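Version 2 of the list. If you're coming from version 1, scroll down to "What changed" before you merge anything, because I renamed a couple of columns and I'm sorry in advance.

# naleck-household

A plain CSV of household things and where they live, plus my notes on how I write them up. It started as a list of my own kitchen, then Duygu Çınar gave me her spreadsheet, then Hüsnü Yaman typed in his parents' entire china cabinet over one November (bless him), and now it has 2,198 rows. I use it to find stuff, to decide what not to buy again, and once to settle an argument over a gravy boat.

Of those rows, 1,068 are kitchen and table things. That's the part I've cleaned up properly. The rest is linens, tools, lamps, and a long tail of vases, and you should treat it as a draft.

## What's in here

- `items.csv` – the list itself, one row per thing or per set
- `places.csv` – shelves, cabinets, tables, anything that holds other things
- `notes/` – longer write-ups for things that wouldn't fit in a row
- `old/` – version 1, untouched

The columns in `items.csv` are `id`, `name`, `kind`, `set_of`, `material`, `color`, `lives_in`, `bought_from`, and `remarks`. Most of them do what they say. `lives_in` points to a row in `places.csv`, and `remarks` is wherever I felt like talking.

## Sets, and things that hold sets

Sets gave me more trouble than anything else in this project. A box of forks is easy. A glass rack isn't, because a rack is an item (it has a color, somebody bought it, you can break it) and also a place (glasses live in it). In version 1 I had the rack and the tumblers down as a single row called "glasses w/ stand," and that worked fine right up to the day I wanted to look up only the glasses.

So a rack now gets a row in both files, with the same id. The tumblers get one row of their own with `lives_in` set to the rack. If a glass breaks, you change `set_of` on the tumbler row and leave the rack alone.

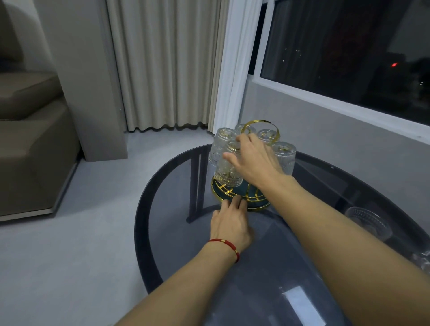

The other thing I kept tripping on was the tray. Plenty of racks come with a base you can carry around, and I went back and forth on giving trays their own row. I don't anymore! If the tray is part of the rack, it goes in the rack's remarks. If you could serve cookies on it by itself, it's a separate item. Duygu thinks this rule is silly and her rows don't all follow it, so search for "tray" in both columns if you really need every one.

## Describing color and pattern

I try to write what a tired person would say at the cabinet door. "Gold" means gold-colored, and I'm not claiming anything about the metal underneath. For greens I write "dark green" and leave it there, since Hüsnü and I once spent a whole evening on teal versus green versus something he called bottle. If you want to search for greens, search for `green` and you'll catch them all.

Patterned glass was its own headache. Between the three of us we had ribbed, ridged, embossed, beaded, faceted, and "bumpy" (me), often for the same tumbler. I left everybody's word in `remarks` and put just `textured` in `kind`. It's a loss of detail, yes, but you can find things now.

## The example set

The write-up I'd read first is `notes/gold-rack.md`. It covers a gold rack with a green base and its matching tumblers, and it uses pretty much every rule in this file. Bought from Damgaard according to the receipt in Duygu's folder, though I've got a Witon label in the same envelope and I'm not sure which thing it came off of. Remarks say "ask again."

I put 255 ml down as the capacity of each tumbler. I filled one to the brim with a measuring jug, so take that as a brim number and expect a polite pour to be less.
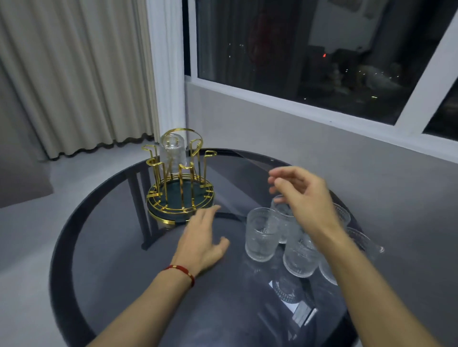 *Gold rack on the glass-topped table, one tumbler hanging and six standing on the right.*

When I write up a set like this I take everything off and stand it on the table first. It's slower, but I get to look each glass over for chips, and I can wipe the base while it's clear. Then they go back upside down, one at a time, with a hand on the tray. Mine has a tendency to swing around if I load one side first – go back and forth across the middle and it behaves much better.

## What changed

- `location` is now `lives_in`
- `shop` is now `bought_from`
- racks, cake stands, and knife blocks have rows in both files
- the Skondent mugs were in twice (once as mugs, once as cups) and are now in once, as mugs
- fixed the accents in Duygu's and Hüsnü's last names, which my old export script had chewed up

## Known problems

`bought_from` is patchy. Gifts say `gift`, flea market finds say `flea`, and blank means none of us could remember. Materials are guesses for anything older than I am.

The vases are a mess. I know about the vases.

A few rows have a `lives_in` that points at a cabinet Hüsnü's parents have since given away. I've left them until he tells me where it all went, so don't report those, please.

## Adding your own rows

Copy the header, keep one set per row, and send me the file. Don't bother sorting it, I sort on import. If you've got something that holds other things, add it to `places.csv` first or the import will complain at you in capital letters (also on my list to fix).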